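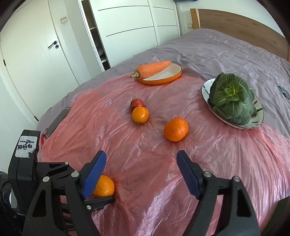

Satbridge put out its incident note on the gripper fault this morning. I read it twice. It says "no safety impact." I have some questions.

What went wrong: on the Yule gripper, the fingers kept closing after the stop command. The fruit got crushed. The note calls this "extended grip." I'd call it a gripper that didn't stop.

They ran 3,000 picks before release and logged 749 over-squeezes. Of those, 521 were put down to "soft produce." So the fruit did it, apparently.

A mandarin is soft. So is a finger. If your force limit only holds up when the thing in the jaws is a carrot, you don't have a force limit.

The fix is a software patch that caps closing force at 80 percent. 80 percent of what? The note doesn't give a number in newtons. I looked in the appendix too. It's a parts list.

Also missing: any word on whether the stop signal goes through the same board as the grip command. If it does, one bad board takes out both. That would be my first question and it isn't in there.

Someone replied that it's only groceries on a bedspread, who cares. Fine, but Satbridge's own site says the Vistatville trial is next, in homes, with people reaching in to move plates while the thing is on.

And please don't tell me a rubber finger pad makes it safe. Rubber spreads the load a bit. It doesn't tell the motor to quit.

I emailed asking for the raw force logs from the 749. Got an auto-reply with a link to the same note.

Will post the logs if they send them. Until then, if you have a Yule unit on your bench, keep your hand on the power plug and not the stop button.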